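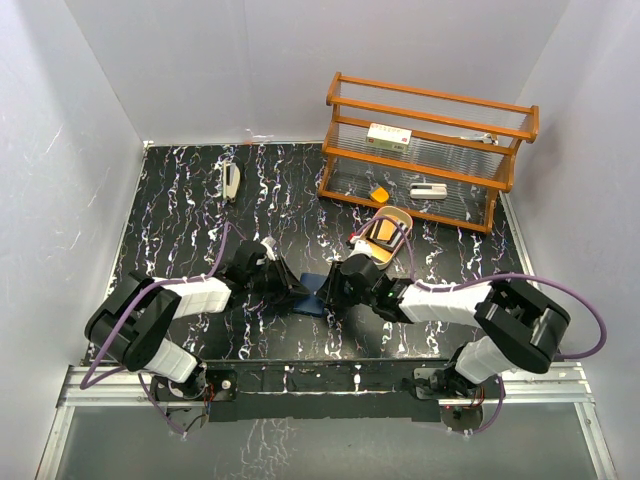 Urkerham Makers' and Menders' Society
Minutes of the February meeting, held in the back room, 7:30 p.m.

In the chair: Houda Ragab
Minutes: the Secretary, again

1. Apologies
Received from the two members who had promised to bring the coffee urn. Coffee was not served.

2. Minutes of the last meeting
Approved after one correction. The word "shouting" in item 6 was changed to "discussion." The Secretary asked that her objection be noted, and it is.

3. Money
The balance stands at $2,107. The new belt sander came out of last month's figure and the chair reminded members that it is a sander and should stop being used on cheese graters. A member said it was one cheese grater.

4. Main item: can machines do the chores yet?
This was carried over from the fall, when the motion "That this Society will own a machine that tidies up by the end of next year" was tabled so that people could go home.

The chair opened by reading out the list of chores members had sent in. Top of the list, by a wide margin, was putting the bench back the way you found it. Second was folding laundry. Third was "my brother-in-law," which was ruled out of order.

For the motion, the Treven branch delegate said that two arms are plainly better than one and that most bench work is a holding job and a doing job at the same time. You hold the box and open the flap. You hold the shirt and find the sleeve. She had spent a morning at an open day in Ghanem and watched a pair of arms put a cloth in a bin. Asked how long it took, she said she had eaten a sandwich during it. Asked what size of sandwich, she declined to answer.

Against, the member who runs the repair bench said that picking a thing up is the easy part and knowing where it goes is the job. A stapler on the table might be out of place or might be in use. He has two staplers, one lives on the shelf and one lives wherever he last swore at it, and he would not want either of them corrected. He added that a machine which stops to think every time it meets an object it doesn't know would fit in very well with the present membership.

There was a long exchange about soft things. It was generally agreed that boxes and blocks are within reach, that cloth is a matter of luck, and that anything in a bag is a different sport. The Treven delegate said cloth had come on a great deal. The repair bench member said so had his knees, in the other direction.

A visitor from Ghanem asked whether anybody had priced the alternative, meaning a person. The chair said the Society had tried people since its founding and the state of the drill drawer spoke for itself.

On cost, the quote from Cimby for a secondhand two-arm bench setup was read out: $1,215, collected, no warranty, gripper fingers to be bought separately. Several members thought this was cheap. One member thought it was cheap in the way that his boat had been cheap. The quote does not include a table, walls, lights, or the person who has to stand next to it with a hand on the off switch, and the Secretary pointed out that this person could, while standing there, put the stapler away.

It was asked whether the thing could be left running overnight. The chair said no. It was asked whether it could be left running during lunch. The chair said it would depend who was at lunch.

An amendment was moved to replace "tidies up" with "moves objects from one place to another." Carried comfortably. A second amendment, to add "on purpose," was carried with one abstention.

The motion as amended was then put and fell, 12 votes to 9. The Treven delegate asked that it come back in the summer, when she expects the machines to be quicker. The repair bench member said he would be happy to see it again and would bring a sandwich.

Action: chair to thank Cimby and ask them to hold the quote until June.
Action: Treven delegate to write one page on what a two-arm setup can do unattended. One page is a maximum.
Action: all members to put the bench back the way they found it, pending automation.

5. Drill drawer
Not reached.

6. Any other business
A blue-handled screwdriver has been handed in. Four members have claimed it. It is in the chair's desk and will stay there until three of them withdraw.

The heater in the back room is to be switched off at the wall, since the knob does nothing.

7. Next meeting
Same room, same hour, in March. The drill drawer will be taken first. Whoever has the key to the side door is asked to bring it.

Meeting closed at 9:40 p.m.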